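搜索 请输入关键词 热门搜索 夹爪 机械臂 对比

Divley发布两款二指夹爪对比试用结果：差距小于宣传口径，暂不更换现有型号

Dikville，2022-08-28。Divley今日公布一轮夹爪对比试用的结果。参与比较的是Vakulenko二指夹爪和Pinby二指夹爪，由同一套双臂平台在同一张工作台上先后完成测试。两家供应商均在产品资料中称自家夹爪适用于“任意手工工具”。Divley认为，试用数据不支持这种说法，也不足以支持任何一家“领先一代”的表述。

本轮试用从March版测试方案修改而来，共执行抓取1,314次，使用工具和耗材29种，包括螺丝刀、剪刀、钳子和胶带卷。任务分为两类：一类是从洞洞板挂钩上取下物品，放到桌面指定区域；另一类是把桌面上的物品挂回原位。测试前不允许供应商工程师调整工具摆放角度，这一点曾引起两家供应商不同程度的异议，Divley没有采纳。

此前行业内常见的演示多使用方块、圆柱和海绵球。这些物体形状规整，重心容易估计，抓取成功率自然好看。Divley在内部评审中多次看到接近满分的演示视频，而同样的设备换到工具墙前，表现往往明显下滑。本次试用因此取消了规整物体项目，只保留车间里真正会用到的东西。

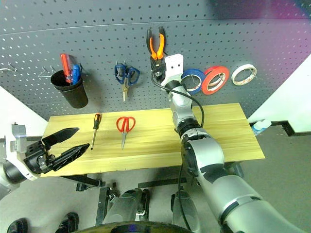
从挂钩取物的难点在于方向。夹爪合拢以后，机械臂必须先沿挂钩方向退出，再改变姿态，稍有偏斜，工具就会卡在钩上。Vakulenko夹爪指尖较窄，进入钳柄之间比较容易，但夹持细长螺丝刀时出现过转动，放下后的朝向与预设不一致。Pinby夹爪接触面较宽，螺丝刀夹得稳，取胶带卷时却容易碰到相邻的一卷。两种问题都可以通过修改路径缓解，也都会拖慢节拍。

挂回任务的结果更不理想。剪刀的指环要对准挂钩，误差余量很小，两款夹爪都需要反复尝试。供应商资料中的“一次到位”没有注明物体种类、初始姿态和判定标准，Divley无法复现，也不打算在采购文件中引用。

线缆是另一个被低估的因素。手腕外侧走线在演示中看不出影响，换成密集悬挂的工具墙后，每条路径都要为线缆预留空间。两家供应商的报价均未包含走线改造，后续成本应由谁承担，目前没有答复。

关于控制器，两家都提出更换自有控制器后成绩会提高。Divley没有把这一预期计入结果。控制器、夹爪和软件同时更换，即使分数上升，也说不清改进来自哪一部分。下一轮如果安排控制器比较，将保持夹爪不变，每次只改一项。

本次试用同样有局限。测试只在一个地点进行，照明固定，物品表面没有油污，连续运行时间超过2小时的场次不多，因此不能用来判断指垫寿命。Divley提醒读者不要把这份结果当作排名，也请供应商在引用时保留上述条件。

根据目前的数据，Divley决定暂不更换现有夹爪，也不签署批量采购意向。2款产品将继续留在试用名单中，前提是供应商提交完整的失败记录，包括中途人工干预的次数。只提供剪辑视频的，不再安排复测。

测试方案和失败分类表可向Divley新闻联络处索取。

分享 2　评论 0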